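3. Collecting demonstrations by hand

3.1 The hand-held gripper and the rooms it went to

When we began the Zavard project we had every intention of teaching our arm by remote control alone. The lab had a perfectly good leader-follower pair, our operators were fond of it, and the first month of recordings came out well enough that we saw little reason to change course. What wore us down was the business of getting the arm anywhere interesting. A bench in the lab can be dressed up with groceries and linens until it looks a fair bit like somebody's spare room, but it remains a bench, and the policies we trained on it behaved beautifully there and rather poorly in the first real flat we carried the robot into (a third-floor walk-up, which did nothing for our enthusiasm).

So we moved most of the collection to a hand-held gripper, which we call the Plonham tool after the street where the first one was put together. A demonstrator holds it by the grip, does the task at an ordinary pace, and the camera on the tool records the view that the robot's own wrist camera will later have. The finger geometry matches that of the robot as closely as we could manage, and the two jaws open and close together under the demonstrator's squeeze. Remote control was kept for a smaller share of the data, chiefly for tasks where the reach of the real arm matters and a person would otherwise be tempted to lean in from an angle the robot could never take.
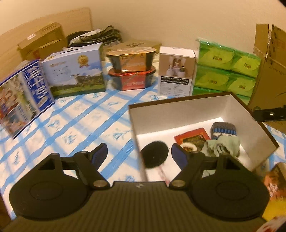 The task family we report on most fully is sorting household goods into and out of small open boxes. We settled on it after a good deal of friendly arguing, on the grounds that it asks for many different grasps without asking for much strength, and that almost any home can supply the materials. Demonstrators were told to work with whatever the household had on hand. Figure 1 shows a surface of this sort from the tool's camera: packaged goods stand along the back on a patterned cloth, with stacked noodle bowls and green tissue packs among them, and an open shoebox near the right jaw already holds a striped mitten, a crumpled sock and a few flatter items. Soft and stiff things sharing one container turned out to be a very useful kind of difficulty, as the results in Section 5 make plain.

Figure 1. View from the hand-held gripper at a household collection site. The blue inner pads of the two fingers face one another at the near side of the work surface.

3.2 Instructions to demonstrators

We wrote the instructions three times over. The first version ran to several pages and tried to anticipate everything, with the natural consequence that people skimmed it and then asked us what to do. The final version fits on one side of a sheet. It asks the demonstrator to begin with the jaws open and in view, to move one item per episode, to let go fully before drawing the tool back, and to carry on if something slips. That last request deserves a word of explanation. Our early operators, being conscientious folk, would stop and start over whenever a packet slid out of the fingers, and the resulting policy had no notion of what to do after a poor grasp. Once we asked for slips to be left in, along with the second attempt, recovery behaviour appeared in the trained policy with no other change on our part.

Each session lasted 30 minutes, with a break offered whenever the demonstrator fancied one. The tool isn't heavy, but a wrist held at an unfamiliar angle grows tired sooner than one would think, and tired demonstrations have a recognizable drift to them that the policy is only too happy to copy. Four households took part in the first round, and from these we kept 1,000 episodes after screening. A further 170 episodes were recorded by remote control on the Zoltness arm, using goods lent to us by the same households so that the colours and textures would carry across.

3.3 Screening and alignment

Screening was done by eye, at double speed, by whichever of us had the patience that afternoon. We threw out episodes in which the demonstrator's free hand did part of the work, as well as those in which the tool's position could not be recovered with any confidence. Plain cloths and bare walls were the usual culprits for the latter, and we came to look kindly on busy fabrics.

Hand-held and remote-control episodes were then resampled to a common rate and expressed as motions of the fingertips relative to the previous step. People are a good deal quicker than our arm, so the hand-held trajectories were stretched in time until no joint exceeded its limit when replayed in the Baloch simulator. Episodes that still could not be replayed were set aside, and we return to them in Section 6 when we discuss the reach of the arm.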